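梨子酱

一　船上

八月里坐“赫库拉里号”过海的人，十个里有八个是去西洛斯特德洗海水浴的，剩下两个，一个是送货的，一个是回家的。曼努埃拉·曼库索哪一个都不算。她拎着一只借来的箱子，箱子的拉链坏了一半，用一条旧丝袜捆着，她自己坐在甲板背阴那一侧的长凳上，膝盖上摊着公证人寄来的信，信已经看了好多遍了，可她还是看，就像人在牙医那里等叫号的时候，墙上的广告也会从头到尾念一遍。

信上说，她的姑妈阿黛莱在特雷洛的房子，连同屋里的一应物品，归她所有，请她方便的时候来办手续，钥匙在隔壁比安基尼先生处。“一应物品”四个字让她犯愁。她记得那房子，小时候去过三个夏天，记得楼梯很窄，记得每一个抽屉拉开都是满的，记得姑妈有一个装绳头的铁盒，盒盖上贴着纸条，写着“太短，没用的绳子”。那时候她八岁，觉得这是天底下最正常的事情。后来她长大了，结了婚，又离了婚，在城里一家卖地板的公司做账，每年圣诞给姑妈寄一张卡片，姑妈每年秋天给她寄一瓶梨子酱，用报纸裹了一层又一层，裹得像个婴儿。有两年她忙得没寄卡片，梨子酱照样来。这件事她现在坐在船上想起来，脸上还是有点发热。

船上小卖部的咖啡难喝极了，她喝了两杯。对面坐着一位带母鸡的太太，母鸡装在篮子里，盖着格子布，一路上不声不响，太太倒是说个不停，说她女婿怎么怎么样，说今年的西瓜不甜，又问曼努埃拉去哪里。听说是特雷洛，太太把她上上下下打量了一遍，看了看她的鞋。

“台阶可不少哟，”太太说，“你这个鞋。”

从西洛斯特德的码头到特雷洛，有一条公路绕着山转，也有一条台阶直直地上去。公共汽车中午有一班，傍晚有一班，船到的时候偏偏是两头不靠。曼努埃拉站在站牌底下把时刻表看了又看，又看看太阳，最后还是提起箱子往台阶那边走了。台阶一共269级，这个数刻在最底下那块石头上，是早年间哪个石匠刻的，旁边后来又有人用漆刷了一行小字：别信，还要多几级。

她歇了五回。第三回歇的时候丝袜松了，箱子里滚出一只拖鞋，往下蹦了十几级，她坐在那里看着它蹦，心里盘算了好一会儿，到底还是下去捡了。

二　隔壁的先生

伊塔洛·比安基尼在门口剥豆子。他是个瘦高个子，年纪总有七十多了，戴一顶草帽，帽檐前头缺了一块，阳光正好从缺口里漏下来，落在他鼻子上，所以他的鼻子比脸上别处都黑。他看见一个满头大汗的女人提着箱子走过来，并没有站起身，只是把豆子盆往旁边挪了挪，腾出半条凳子。

“阿黛莱的侄女，”他说，“坐。喝水还是喝酒？”

“喝水，谢谢您。”

他进去端了一杯水，又端了一杯酒，两杯都放在她面前，自己坐下接着剥豆子。过了好一阵子，他才说：“你长得不像她，走路像。我听见台阶上歇脚的动静，就想，哦，这是曼库索家的人。她也是每回歇五次，到老了歇七次。”

曼努埃拉不知道该怎么回答，就把水喝了，后来把酒也喝了。

钥匙挂在伊塔洛家厨房的一颗钉子上，跟他自己的钥匙、一串蒜和一把鞋拔子挂在一起。他摘下来给她，又嘱咐了许多话，嘱咐得很细：大门要先往里推再往上提，厨房的水龙头冷的在左边，可是拧到底出来的是温的；楼上第二扇窗不能开，里头有燕子；院子里那棵梨树归她，但有一根大枝子伸到他这边来了，那根枝子上的梨历来是一家一半，这个是跟阿黛莱说好的，没有写下来，她要是不认，他也没有办法。

“我认，”曼努埃拉说。

“你还没看见那棵树呢，”伊塔洛说，“等你看见了再认。”

她打开大门，先推，后提，门果然开了。屋里有一股子旧报纸、樟脑和苹果皮的味道，她站在过道里没敢开灯，好像一开灯那味道就会散掉似的。特雷洛的人管这幢房子叫“别墅”，墙上真的嵌着一块瓷砖，上面写着 Villa，后头本来还有一个名字，瓷砖裂了，掉了半块，几十年没人补，只剩下这一个词。其实房子上下两层，加起来还没有她城里楼下那家洗衣店宽敞。姑妈以前写信，落款处总要端端正正地写上“于别墅”，她和父亲读到这里就要笑。父亲笑得比她厉害，笑完了总要叹口气，把信折好，放进西装里边的口袋。

那天晚上她什么也没收拾，在姑妈的床上和衣躺下，听见燕子在隔壁窗子上窸窸窣窣的，后来就睡着了。

三　一应物品

她请了两个星期的假，打算头一个星期清东西，第二个星期见中介，把房子挂出去。这个计划写在一张纸上，贴在冰箱门上，写得清清楚楚。头一天她清出了一个抽屉。

那个抽屉里有：药瓶盖子一把，不知道哪扇门的钥匙若干，一九几几年的彩票，蜡烛头，一张她自己七岁时画的马，马有五条腿，一副助听器，还有一包向日葵籽，包装纸上写着“给曼努埃拉，明年种”。哪一个明年，没有写。她拿着那包葵花籽在厨房里坐到天黑，伊塔洛在墙那边喊她吃饭，喊了三遍她才听见。

他们后来差不多天天一起吃晚饭。伊塔洛做的饭谈不上好，他什么都要放鼠尾草，连煎蛋也放，但是他的话多，饭就显得好吃了。他年轻时候在“赫库拉里号”上干过轮机，不是现在这一条，是从前那条老的，烧煤油，逢雨天就咳嗽。他说阿黛莱第一次来特雷洛就是坐的那条船，晕得一塌糊涂，吐在了船长的帽子里。船长把帽子递给她的时候是出于礼貌，没想到她真用。

“后来呢？”曼努埃拉问。

“后来她给船长打了一顶毛线帽子。绿的。难看得很，他戴了十一年。”

第二天第三天都在清东西，越清越多。有些东西一上手就知道是什么，可是不知道该怎么办，比如姑父的刮脸刷子，毛都秃了，手柄磨得光溜溜的。有些东西让她坐在地上笑出声来，比如那个铁盒，真的还在，里头的绳子真的很短。还有一些她翻来覆去也看不明白，一块蓝黑两色的长方块就是这样，从缝纫机的盒子里滚出来，她拿去给伊塔洛看，伊塔洛把它举到帽檐的缺口底下照了照，说可能是什么东西上的，又说也可能不是。她就把它摆在窗台上，每天早上喝咖啡的时候跟它对望一会儿，最后倒有点喜欢它了。

梨树她也看见了。那树比她记忆里矮，却比她记忆里胖，一身的疙瘩，枝子往四面八方伸，像一个正在伸懒腰又被人打断了的老头子。梨子结得多，小小的，青里带一点锈色，硬得能敲钉子。伸到伊塔洛那边去的枝子果然是最大的一根，上头的梨也最多。

“现在你还认不认？”伊塔洛隔着墙问。

“认。”

“好。那么下个礼拜就该熬酱了，往年都是这个时候。你姑妈熬，我搅。”

曼努埃拉说她不会熬。她在城里连果酱都是买的，自己做饭也就是拿平底锅热一热。伊塔洛听了没有说话，把草帽摘下来，又戴上，说：“她总该写下来过吧。她连短绳子都写下来。”
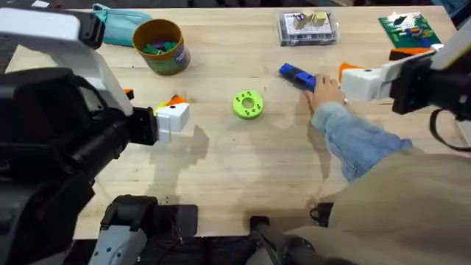 四　方子

方子是在一本祈祷书里找到的，夹在“为航海者祷告”那一页。准确地说，那是半张方子。纸是从账簿上撕的，折痕那里已经断了，上半张还在，下半张不知去向。姑妈的字圆滚滚的，每个字母都吃得很饱的样子：

梨，去皮去核，切小块。
每一公斤梨，糖500克。我婆婆放得更多，我婆婆不对。
柠檬一个，皮也要，白的不要。
水不要放，梨自己有。
放一夜。不要去看它。
第二天早上开小火，搅。搅到

就断在这里了。曼努埃拉把祈祷书从头抖到尾，抖出来一片压扁的三叶草和一张牙医的收据。她又去翻食谱，翻挂历的背面，翻食品柜里垫隔板的纸，翻到后来，伊塔洛也过来帮忙了，他帮忙的方式是坐在厨房里，见到什么都要讲一讲来历，于是翻得更慢了。

“搅到什么呢？”曼努埃拉蹲在地上，头发里全是灰，“搅到变稠？搅到变色？总得有个说法。”

“搅到四点，”伊塔洛说。

“为什么是四点？”

“不知道。每年都是搅到四点。她说停，我就停，我看看钟，就是四点上下。”

“那早上几点开始的呢？”

伊塔洛想了很久。他说有时候早，有时候晚，要看他什么时候起床，有一年他感冒，快到中午了才过来，那年也是四点停的。曼努埃拉听完，把额头抵在柜门上，抵了一会儿。

她决定打电话。姑妈的电话本很厚，里头一半的人已经画了十字，另一半她一个一个打过去。面包房的老板娘说，酱要搅到勺子立得住。立得住是什么意思？立得住就是立得住嘛！码头上卖冰的说，他外婆是滴一滴在盘子里，斜过来，不流就行，又说他外婆的果酱其实不好吃。邮局那位女士记得最清楚，说阿黛莱夫人每年寄果酱都来她的窗口，寄到城里给侄女，一个瓶子，一定要保价，她问过里面是什么贵重物品，夫人回答说是一个夏天。

“她真这么说的？”曼努埃拉问。

“也可能是说一些夏梨，”那位女士说，“她牙不好，我听不太清楚。”

曼努埃拉挂了电话，笑了一阵，眼睛又有点湿，便去院子里给梨树浇水。伊塔洛在墙那边说，梨树不用浇，这个时候浇了味道要淡的。她就把剩下的水浇了脚。

五　摘梨

摘梨那天全巷子的人都来了，也没有谁叫他们。面包房的老板娘带了一块腌肉，带母鸡的太太也在，原来她就住在巷口，那只母鸡如今在她院子里踱步，已经很有主人的气派了。她看了看曼努埃拉的脚，看见她穿的是姑妈的旧布鞋，很满意地点点头。

孩子们负责上树。特雷洛的孩子上树跟别处的孩子上楼一样，书包都不摘。他们在上面摘，大人在底下拉着床单接，接不住的就打在肩膀上，梨子硬，打得人哎哟哎哟地叫，叫完了接着抬头。伊塔洛在他那一边，一个人，搬了梯子，戴着草帽，很慢很慢地摘那根大枝子上的，摘一个往左边筐里放，再摘一个往右边筐里放，左一个，右一个，公平得不得了。碰到有虫眼的，他就停下来想一想，放到自己那边去。

曼努埃拉从墙头上看见了，没有作声。到他摘完下了梯子，她趁他进屋喝水，踮着脚从右边筐里把那几个有虫眼的捡出来，换了几个好的进去。后来过了好几天，伊塔洛削梨的时候自言自语，说怪了，今年的虫子倒知道往你家跑。

过秤用的是面包房的秤。去了皮，去了核，去了孩子们当场吃掉的和拿去互相扔的，还剩下不少，把姑妈的大铜锅装得冒尖。铜锅是从床底下拖出来的，里头原来装着姑父的皮鞋。曼努埃拉用盐和醋擦了一个晚上，擦得两只手都是皱的，锅底渐渐露出粉红的亮光来，她凑过去看，看见自己的一张脸，宽宽的，鼻子特别大，倒真有几分像姑妈了。

糖倒进去，柠檬皮切得细细的撒进去，白的不要。然后盖上布，放一夜，不要去看它。

她起来看了两次。第二次是半夜，赤着脚下楼，厨房里黑漆漆的，有一股凉丝丝的甜味。她掀开布的一角，梨块已经泡在自己的汁水里了，亮晶晶地沉下去一大截。她正看着，听见墙那边窗子响了一声，伊塔洛的声音说：

“她也偷看的。”

曼努埃拉吓得差点把盖布掉进锅里。

六　搅

早上天还没大亮，伊塔洛就来了，自己带着勺子。那是一把很长的木勺，勺头一边磨斜了，是几十年朝一个方向搅出来的。他穿着一件白衬衫，领子浆过，扣子扣到最上面一颗。曼努埃拉想问，看了看他的神气，没有问。

火开到最小。起先什么动静也没有，伊塔洛站在锅前一圈一圈地搅，不快不慢，像在听什么。她在旁边烫瓶子。大大小小的玻璃瓶，有的原先装过咸菜，有的原先装过咖啡，摆了一桌子。后来锅里有了一点响，很轻，咕，隔一会儿又咕一声。

人在搅锅的时候是可以讲任何事情的，这大概是因为眼睛有地方看。伊塔洛讲他从前在船上怎样给自己的妻子写信，人就在一条船上，她在小卖部卖咖啡，他在底下轮机舱，整天见不着面，他把信夹在机油单子里托人送上去。曼努埃拉想起船上那两杯咖啡，问他妻子煮的咖啡怎么样。伊塔洛说难喝极了，说这是那条船的老传统，换了多少人都一样，可见毛病出在水里。他妻子过世以后，头一个秋天，他一粒豆子也没种，整天坐在屋里，是阿黛莱来敲的门，手里拿着这把勺子。她说她肩膀疼，搅不动了，能不能请他帮个忙。

“她肩膀好得很，”伊塔洛说，“第二天我看见她扛着一袋水泥上台阶。”

曼努埃拉也讲了一些。讲她在地板公司做账，讲办公室里那盆怎么也养不死的橡皮树，讲离婚那年收到的果酱，她是站在厨房里拿手指头挖着吃完的，连面包都没有切，吃完了把瓶子洗得干干净净，放在窗台上，里面什么也不插。又讲那两年没有寄的卡片。讲到这里她停了一下，伊塔洛也没有接话，把勺子递给她，自己去开窗子。轮到她搅了。勺子比她想的沉，锅里的东西已经变成了一种深深浅浅的琥珀色，勺子拖过去，后面留下一道沟，慢慢地合上。

中午他们站着吃了一点腌肉和面包。下午热得厉害，知了叫得屋子都在抖，两个人轮流搅，一人三百下，这个数是伊塔洛定的，他数得很认真，曼努埃拉数到一百多就乱了，只好估摸着多搅一会儿。瓶子在桌上一排排站着。她后背的衣服全湿了，胳膊从肩膀到手指头没有一处不酸，她想，姑妈到底是怎么一个人把这件事做了那么多年的，然后又想起来，她并不是一个人。

锅里的声音变了。先前是咕、咕，中间隔着空当，这会儿成了一种很低的、连绵不断的叹气似的声音，气泡鼓起来，要停一停才破。她搅过去，那道沟在勺子后面开着，露出粉红色的锅底，开了好一会儿，没有合上。

“停吧，”曼努埃拉说。

话出口了她自己才听见。伊塔洛把火关了。两个人都没有马上去看墙上的钟，伊塔洛先擦了擦手，又把领口那颗扣子解开了，才转过头去。

四点差几分。

“钟慢，”伊塔洛说。

七　瓶子

装瓶装到天黑。最后一点刮不干净的，用面包蘸着吃了，味道跟从前寄来的有一点不一样，柠檬好像多了些，伊塔洛说是多了，又说多一点也好。他拿走一半，一瓶一瓶递过墙去，不肯走大门，说历来是这样递的。

中介第二天上午来了，一个很客气的年轻人，皮鞋擦得锃亮，爬台阶爬得脸色发白，曼努埃拉给他端了一杯水，想了想，又端了一杯酒。他楼上楼下量了一遍，问第二扇窗为什么不能开，问墙那边的邻居好不好相处，问那半块瓷砖要不要换掉，不费什么钱。他又问铁盒里是什么，她打开给他看，他看完合上了，在本子上写了几个字。走的时候他说，九月份行情会好一点，如果她愿意等。

“那就等等看，”她说。

她送给他一瓶果酱，他夹在胳膊底下，小心翼翼地下台阶去了。

晚上她把冰箱门上那张纸取下来，翻到背面，找了支铅笔，把方子重新抄了一遍。抄到“不要去看它”，她犹豫了一下，还是照抄了。再往下是“搅到”，她咬着铅笔坐了半天，窗台上那块蓝黑两色的东西在灯底下陪着她。墙那边有人在煎蛋，满院子都是鼠尾草的味道，接着就听见伊塔洛喊她了，喊了一遍，又喊一遍，说再不来可就凉了。

她应了一声，在后面写：搅到看见锅底。伊塔洛要穿衬衫。

写完去找鞋，一只在桌子下面，另一只怎么也找不着，她就光着一只脚过去了。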